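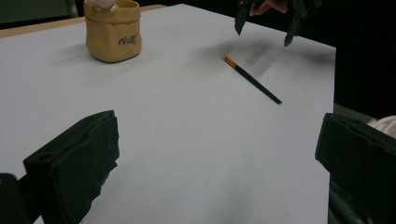
Two hand-held grippers at the Stitport bench, with the black test stick between them and the tan pot behind.

Stitport has changed the way it looks after the jaws on its hand-held grippers, replacing repair on demand with a fixed check every 200 grasps. The new schedule took effect in May and covers the units used on the Zostine bench.

Jaw wear had been handled case by case. Operators reported a slip, and the finger was taken off and refaced. Leire Herrero, who keeps the bench log, went through 1,376 entries over the spring and found that most slips on thin, round objects came from fingers already noted as scuffed.

"A worn edge will still hold a box," Herrero said. "On a rod it lets the part roll, and then the operator squeezes harder and the edge gets worse."

Under the new procedure the operator opens the jaws to full travel, inspects both inner faces and closes them on a slender rod laid diagonally on a white surface. The rod must stay put when the grip is released and retaken. Loose material at the lower corners is trimmed with a flat blade. Screws are checked for torque last - trimming has been found to disturb them.

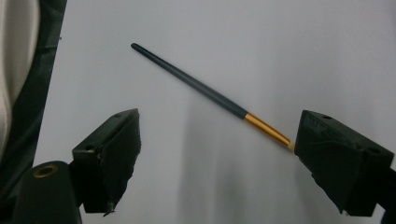

Fingers that fail the rod check twice go back to Ayane Nakajima's workshop for a new face. All fingers are withdrawn at 4,000 grasps regardless of condition. Nakajima said the limit is conservative and will be reviewed once there are enough returned parts to measure.

The body of the gripper stays on its existing interval of 500 hours, which includes cleaning the slide and checking the jaws for parallel closing. Left and right fingers are now logged separately, as the two sides have not worn at the same rate.

Severino Ibarra, who runs the second shift, asked for the check to be moved to the start of a session so that it does not interrupt a recording. That change is in the current revision of the work sheet. Spare fingers are kept in the drawer under the bench and should be signed out in pairs.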